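Week 4: How a driverless shuttle decides to stop
Intro to Future Transport, evening stream
Notes by Minttu Lehtinen

Hi everyone! Last week we got as far as sensors, so this week we get to the fun part, which is what the vehicle does with all that information (bring your braking worksheet, we'll need it again).

Start with the three distances on your sheet. Sensing distance is how far ahead the shuttle can reliably pick something up. Reaction distance is what it covers while the software makes up its mind. Braking distance is the rest, and it grows with the square of the speed. Double the speed and you need four times the road! If reaction plus braking comes out longer than sensing, the shuttle is going too fast for what it can see, and a well-behaved one will slow down before there's anything to slow down for.
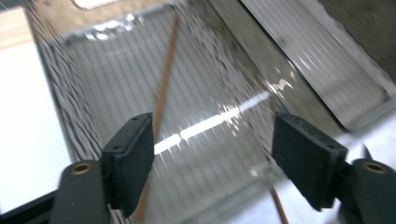
Fig. 1. Gripper fingers and a thin wooden stick.

Now the harder bit: deciding what counts as an obstacle. A plastic bag blowing across the road and a kid's scooter can look surprisingly alike to lidar at a distance. Brake for every bag and your passengers end up on the floor. We'll work through the Konia shuttle problem, where the test loop has 11 stops and 3000 metres of road shared with bikes. Ingeborg Hubmann's group found two spots last term where the sight line is shorter than the stopping distance on a wet day. See if you can find the third, I'm fairly sure there is one.

Things to look up: time to collision, false positive, minimal risk condition. That last one is my favourite, as it covers where a car should go when it no longer trusts itself. The kerb? The next exit? Right where it is?

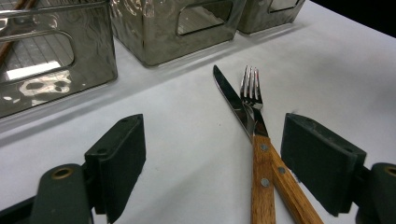 Fig. 2. Table knife and fork, crossed, with metal bins behind.

For next class
Read pages 1 to 11 of the Kellero reader. Do questions 2 and 5, and have a go at 6 if you like a bit of algebra. Write up to 400 words on who should be able to stop a shuttle remotely, and from where. Ottilie Frei is running the catch-up session in August for anyone who missed the sensor lab.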